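My grandmother's dumplings, finally

I have been trying to make these dumplings for years and last weekend I got them. Soft all the way through, a bit of chew on the outside, and the broth still clear enough to see the bottom of the pan! I was so pleased I ate four standing up and then had to sit down and eat three more.

Some background. My grandmother cooked everything by feel and wrote down almost nothing. What we have is one index card that says "flour, egg, milk until right, nutmeg, not too long." That's the entire recipe. My cousin Leanne Oakley has the card in a drawer, and she read it to me over the phone as if there might be something on the back. There wasn't.

So I started asking people. Etelka Szilágyi, who I met at a bread class in October, grew up on a cousin of the same dish and told me I was almost certainly beating the batter too much. She stirs hers maybe a dozen times and leaves the lumps alone. I tried it that night and it was a huge improvement, though they still fell apart if I looked at them wrong.

The second fix was rest. I had always gone straight from bowl to pot, mostly out of greed. Now I cover the batter and leave it for 19 minutes (I set the timer for 20 and gave up early the first time, and it worked, so 19 it is). It thickens up and holds on to the spoon, and the dumplings keep their shape when they go in.

The third fix was turning the heat down. A rolling boil beats them to pieces. You want the broth just barely moving, with a bubble here and there.

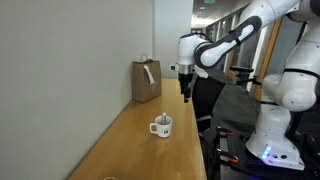 Honey-colored wood and a mug within reach.

Okay, the broth. You can use anything you like, but I make a simple chicken one with two carrots, an onion cut in half and browned hard in a dry pan, a few peppercorns and a bay leaf. Browning the onion gives you that deep gold color and I will never skip it again. Let it go on low for a couple of hours, strain it, and salt it at the end. If you salt early and it cooks down, you'll be sorry. I've been sorry more than once.

For the dumplings I use 700 grams of flour, which makes a mountain of them, but they freeze well and I'd much sooner have too many. Add six eggs, two teaspoons of salt and a good grating of nutmeg, then milk a splash at a time until the batter drops off the spoon slowly in one heavy blob. If it runs, add a spoonful of flour. If it just sits there, more milk. (I guess that's what "until right" meant!)

Dip your spoon in the hot broth before each scoop – the batter slides right off. Small scoops, please. They puff up more than you expect. Put in enough to cover the surface loosely, put the lid on, and leave them alone for ten minutes. Then pull one out and cut it in half. If the middle is still pasty, give the rest two or three minutes more.

I finish each bowl with a lot of chopped parsley and a little butter melted on top. Gemma Kershaw tried it with dill when she came over and I have to admit it was terrific. Ruth Entwistle wants me to try browned butter next, and I'm already thinking about what that would do with the nutmeg.

To freeze them, lift the cooked dumplings out, let them cool on a tray in one layer, freeze them on the tray, and then bag them up. They go straight from the freezer into simmering broth and need five or six minutes. They're also wonderful sliced and fried in butter the next morning with an egg – crisp edges, soft middle, loads of black pepper.

I called Leanne afterward to tell her all this and she wrote it on a new card, both sides. She's making a batch for her kids this week and I want a full report. If your family has a version, especially one with semolina or potato in it, leave me a comment. I still have half a bag of semolina in the cupboard and I'd love an excuse to use it.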